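Informe de avance: gestión de textiles usados en los puntos de recogida de Zerkmont
Segundo periodo de ejecución. 24 de febrero de 2024

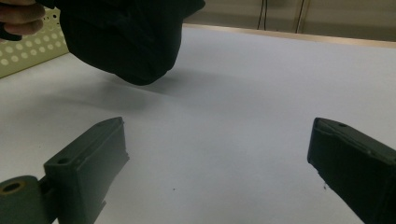
El presente informe recoge el estado de los trabajos financiados con cargo a la línea de prevención de residuos del fondo Hascombe. Cubre la recogida separada, la clasificación manual y la derivación a reutilización o reciclado. Los gastos de personal y transporte se justifican en el anexo económico, que se remite por separado.

1. Situación general

La red consta de 8 puntos de recogida en servicio. El punto de la calle del Molino se trasladó al aparcamiento del polideportivo por las obras de saneamiento, sin interrupción de la recogida. El contenedor retirado presentaba corrosión en la base y se ha dado de baja en el inventario.

La ruta de vaciado sigue siendo única y parte de la nave de Nendden. Se mantiene la frecuencia pactada, con refuerzo después de los cambios de temporada. La propuesta de dividir la ruta en dos tramos queda aplazada hasta disponer de datos de llenado para un año completo.

2. Clasificación

El material se pesa a la entrada, por saca, y pasa a las mesas de triaje. Se separa en tres fracciones: reutilizable, reciclable y rechazo. La fracción reutilizable se subdivide por tipo de prenda y talla; la reciclable, por composición cuando la etiqueta es legible y por inspección al tacto cuando no lo es. El segundo procedimiento es lento y genera discrepancias entre turnos, sobre todo en mezclas de algodón y poliéster.

Para reducir esas discrepancias se ha preparado un muestrario de 42 tejidos con su composición verificada en laboratorio. Cada mesa dispone de una copia. Los retales oscuros plantean una dificultad añadida, dado que el tinte enmascara la textura del hilo, y se ha decidido reservarlos para una segunda revisión al final del turno.

Las prendas desparejadas (calcetines, guantes) se destinaban hasta ahora a rechazo. Desde el inicio de este periodo se acumulan por composición y se envían a deshilachado junto con los recortes. El volumen es reducido, pero la operación no requiere personal adicional.

3. Calidad del material recibido

La humedad continúa siendo la causa principal de rechazo. Dos de los modelos de contenedor en uso carecen de junta en la boca de carga, y las sacas situadas en la parte superior llegan con frecuencia afectadas tras varios días de lluvia. Se ha instalado una pestaña de goma en uno de los puntos, a título de ensayo. El resultado se comunicará en el informe siguiente.

La segunda causa es la presencia de impropios: calzado suelto, menaje, juguetes y bolsas con residuos domésticos. El cartel informativo actual enumera lo admitido en un cuerpo de letra pequeño y a una altura inadecuada. El nuevo diseño está aprobado y pendiente de imprenta.

4. Salidas

La fracción reutilizable se entrega a las tiendas asociadas conforme al convenio vigente. La reciclable se expide en balas a la planta de Chien, que ha modificado sus condiciones de admisión: exige ahora ausencia total de cremalleras, botones metálicos y refuerzos adheridos. El desmontaje de estos elementos supone alrededor de 96 horas de trabajo no previstas en el presupuesto inicial. Se propone absorberlas con el remanente de la partida de difusión.

Durante el periodo se devolvieron 3 balas por presencia de elementos metálicos. Todas correspondían a material clasificado antes del cambio de criterio. Se reabrieron, se revisaron y se expidieron de nuevo sin coste de transporte para el proyecto.

5. Desviaciones respecto al plan

La báscula de suelo se entregó con retraso y sin certificado de calibración. El proveedor aportó el certificado posteriormente. Los pesos registrados con la báscula anterior se consideran válidos, si bien se marcan en la hoja de control con un código distinto para permitir su exclusión en caso de auditoría.

La formación prevista sobre identificación de fibras se impartió en una sola sesión en lugar de dos. Queda pendiente la parte relativa a fibras elásticas.

6. Próximas actuaciones

Antes de mayo se completará la sustitución de carteles y se revisarán las juntas de los contenedores restantes. En el mismo plazo se solicitarán ofertas a una segunda planta de reciclado, con el fin de no depender de un único destino. El registro de pesos pasará a la nueva hoja de control, que separa la fracción desparejada de los recortes.

Se solicita al fondo conformidad expresa con el traspaso entre partidas descrito en el apartado 4.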